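Equipment planning, second arm cell
August 2019

Budget round closes sooner than I thought. Writing down what we know so Fraser can argue with it.

The ask, as it stands: one more two-arm station, same layout as the one we have, plus spares for both. Catriona wants a single page she can take upstairs. She won't get a single page from me, but she can cut one out of this.

Quotes so far

Skilidier. Complete station, arms, base, controller, install. Dearest by a fair way. Lead time is 9 weeks from purchase order, and they were firm on it when I rang. Support line picks up. Training day included, though travel is extra and they were vague about what extra means. Asked for it in writing.

Isach. Arms only, we do the rest. Much cheaper on paper. Then you add mounts, the wiring, a safety relay, and somebody's month (mine). Tatu thinks the month is two months. He is probably right, he was last time.

Declercq. Haven't sent the revised quote. Chased twice. If it's not in by September we drop them and stop talking about it.

Refurb option from the place Dewanti found: no. Warranty is 30 days and they wouldn't say what the arms had been used for. Dewanti agrees.

Grippers

Want to seperate these from the arm purchase whichever way we go. Bundled grippers are marked up and we end up swapping fingers anyway. Parallel jaw, long tapered fingers, same bolt pattern as now so the spares work on either station. Sabina asked about going to a wider jaw for the bulky items. Wrote to Jernon, who make an adapter plate, no price back yet. Would rather buy four of one thing than two of two things. Put that to the group.

Allowance for fingers and pads: $2000. Catriona asked where that number came from. It came from last year's invoices, I'll attach them.
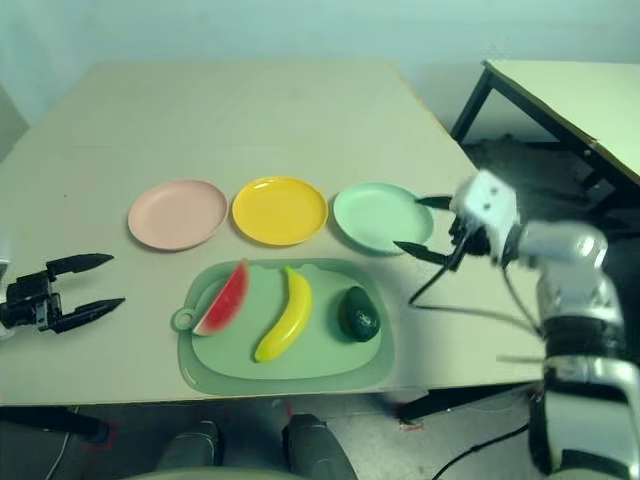
Props line. Sounds silly in a capital request but it keeps getting paid out of petty cash and then it's nobody's. Plates, cutting boards, play food. Plastic is fine. Shiny plastic less fine under the overhead lights, Sabina gets glare on the rims and wants matte for the next lot. Buy duplicates of everything at the same time, same supplier, same colour. Shops change their stock every few months and you can't match a mint green plate with a different mint green plate and pretend its the same task. A small box per station, labelled, lid on. Goes under consumables, Fraser to confirm the code.

Tables. Need one per station, light top, no pattern. Fraser wants height adjustable. I don't. Every adjustable bench we've owned has drifted, and then the base has to be lined up again from scratch. Fixed legs, levelling feet, finished. If Fraser can find an adjustable one that locks properly I'll look at it, but he has to lean on it first.

Check the depth too. Catalogue depth is the top, not the usable bit between the legs. Got caught by that before. Measure against the base drawing, Tatu has the current one.

Floor and cables

Costing this properly for once. Cable trunking or at least the rubber floor strip, enough for both stations. Everything that crosses a walkway gets covered, that's a condition from Catriona and I've no quarrel with it. Red tape for position marks is fine for now but it lifts when the floor gets mopped. Tatu suggests drilled locating pins. Need permission from the building people to drill, so ask early. Ask now really.

Gripper cables: the arm-end ones take the most flexing and I want two spares per arm on the shelf. Last failure we waited on a part that costs less than lunch. Strain relief clips as well, the printed ones, Dewanti has the file. Nylon not PLA.

Power. Second station needs its own circuit or we stagger startup. Electrician was going to have a look at the board and hasn't. Don't sign for anything till that's back. If the board needs work it comes out of the same pot and then Skilidier is off the table straight away, so we may as well know.

Compute and storage

One more workstation. Sabina is writing the spec. Storage fills faster than I'd planned, blame the camera resolution bump, worth it though. Her view is buy drives now and a proper server next round. Agree. Fraser doesn't, he'd hold the second station over and do the server first. He made a decent case, writing it here so it's not lost: with one station and good storage we work steadily, with two stations and bad storage we spend half the week copying files. My answer is the drives cover us for the year. He wants to see that worked out. Fair enough.

People time

Left out of every version so far and it shouldn't be. Two stations needs 2 operators, and we have Dewanti plus whoever I can borrow. Not capital so it can't go in this request, but Catriona should hear it at the same time and not afterwards. Also training. A new operator took a good while to get comfortable last time, mostly learning to move both arms together without watching just one of them.

Where I've landed, for now

Isach arms if the electrician's news is middling or worse. Skilidier if the board is fine and Catriona can find the difference. Either way grippers bought on their own, fixed tables, spares on day one. Happy to be talked out of the Isach thing, Tatu's two months is bothering me.

To do
Attach last year's finger and pad invoices (me)
Ring electrician again (me)
Drilling permission, ask building office (Tatu)
Jernon adapter plate price (Sabina)
Storage numbers for Fraser (Sabina, I'll help)
Matte plates, find a supplier who'll do duplicates (Dewanti)
Consumables code (Fraser)
Travel cost from Skilidier in writing, chase if nothing (me)

Later, same page: Fraser has found a locking table. Going over to lean on it with him tomorow.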